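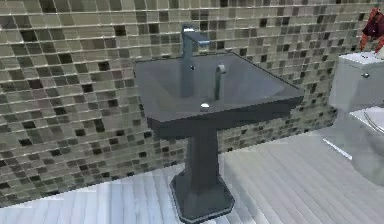
Re: [kulano-list] moving in together – too soon?

Three months in and he's got a key! My sister thinks I'm mad. We'd been doing the Zevimdale to Jirnau trip every weekend and I was sick of trains.

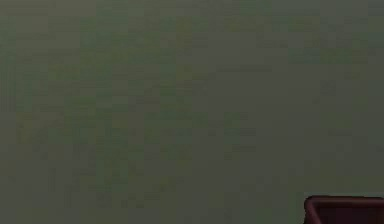 Grey-green, close up

> How long did you all wait? We're at 2 years and
> still arguing over whose sofa stays.

Keep yours, obviously.
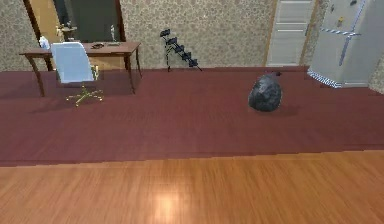
JIRNAU, June – Still no rows, bar one over towels.

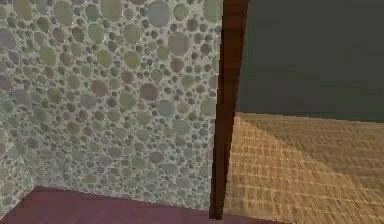

The spotty wall

Anyone else rush it?

Home | Threads | Search
Filed under: Living together
Recent threads:
Meeting his mum
Splitting the bills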